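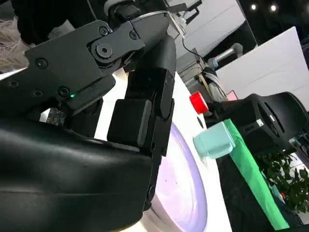 Visit to the Dilex tableware works and showroom, Cheetham

Report for members of the Brinwood Housewares Society

In March the Society paid its spring visit to Dilex, whose works and showroom occupy a former printing house in Cheetham. The firm supplies plates, cups and table linen to schools, care homes and small hotels, and has lately begun to sell to the public under the Stestero name. Members met at the main entrance at 9.30 and were divided into two parties, one beginning in the glazing hall and the other in the showroom.

The glazing hall is the oldest part of the building and the warmest. Plates arrive from the first firing on tall trolleys and are inspected by hand before any colour is applied. Our guide explained that the body of the plate is left white across the middle and that the tint is confined to the rim, where it is less likely to be marked by knives. Lavender has been the best seller of the past two seasons. A tint of this kind is difficult to keep even, and a batch is set aside if the rim looks grey under the inspection lamps. Members were shown several rejected pieces and were invited to say what was wrong with them. Most of us could not.

The second firing takes place in two kilns, one of which was cooling at the time of our visit. The firm records the number of pieces in each load, and on the day the figure chalked beside the door was 1000. Seconds are sold from a small counter near the car park at a reduced price, and a number of members made purchases there before leaving.

From the glazing hall the party passed to the cup room. Dilex makes its cups in a single shape, in two sizes, and changes only the colour from year to year. The current colours are pale and include a mint green that several members thought the most successful in the range. There was some discussion of handles. The firm's customers in care homes ask for a wide handle which can be held with the whole hand, whereas hotels prefer something that stacks. Dilex has not found one handle that satisfies both, and a stacking version is to be tried with a small group of hotels later in the year.

Table linen is not woven on the site. The cloth is bought in and is cut and hemmed on the upper floor by a team that also prepares the samples. Narrow strips are cut for use as runners, and it was of interest to learn that these now outsell full tablecloths. Bright green was chosen for the present range to set off the paler cups, and the cloth is washed 80 times in the test laundry before a new shade is accepted. Members may recall that fading was the chief complaint raised at our last discussion evening.

The showroom itself is plainly fitted, with white tables and white panels, and leafy plants in pots placed among the wares. The manager's view is that coloured tableware is best judged against white, and that customers who see it on dark wood are often disappointed when they get it home. Plates, cups and cloths are put out together so that visitors can handle them and try one colour against another. Members took full advantage of this, and the tables needed to be set again before the second party came through.

A light lunch was served at noon on the firm's own plates. The larger round plate was generally admired for its size, though it was remarked that it would not fit every domestic dishwasher. Dilex acknowledged the point — it has been raised before — and stated that a slightly smaller plate is being considered for the Stestero range.

The afternoon was given to the packing floor. Each box is divided by card inserts made to the shape of the cup, and plates are packed on edge, which the firm has found to be safer than laying them flat. The foreman told us that breakages in transit had fallen after this change was made. The demonstration lasted over 85 minutes and might with advantage have been shorter, as little time remained for questions.

In all, 74 members and guests attended. The Society wishes to record its thanks to Dilex for its hospitality. Those intending to make the journey independently should note that the showroom is open to the public on weekday mornings, that the works can be seen only by arrangement, and that the stairs to the upper floor are steep and without a lift. Parking at Cheetham is limited, and the bus from Brinwood stops opposite the gate.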